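Housemates wanted for a big old kitchen in Bernlow

Right, I need two people who like cooking and don't mind other people cooking near them. I've got the lease on the former bakery on Baert Street, Bernlow, from January, and I want to turn it into a shared supper kitchen. You'd each take one or two evenings a week, cook whatever you fancy and sell it from the hatch (I'm keeping Friday, sorry, I called it first!).

No training needed. I taught myself from library books and a lot of burnt onions. You will need a food hygiene certificate, or be willing to get one before we open, and you'd have to get yourself here – the Tradton bus stops at the end of the road and the last one back goes at 11.

The money bit: rent and bills come to 2,422 a quarter, split between 3 of us, and you keep everything you take on your own nights. I've been selling soup at Tradton market for over 4 years and I'm happy to go through my sums with anyone who's nervous.

Blue tape on both work surfaces, and a pale green bowl in the second photo: 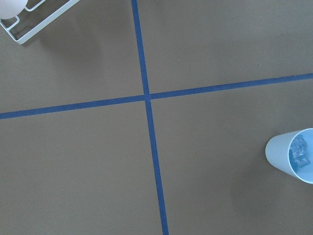
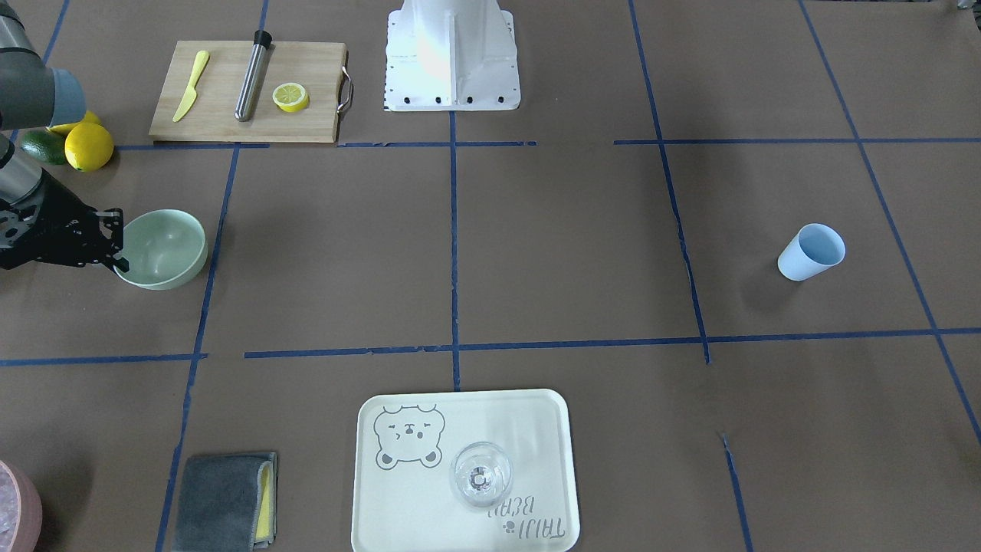

I'd love at least one person who bakes, as my bread is dreadful. Vegan, Polish, school-dinner puddings, I'm open to all of it. If you're keen, drop a note through the door marked Bekon Suppers and tell me the last thing you cooked that you were proud of. Come hungry if I ask you round, as we'll be trying each other's food.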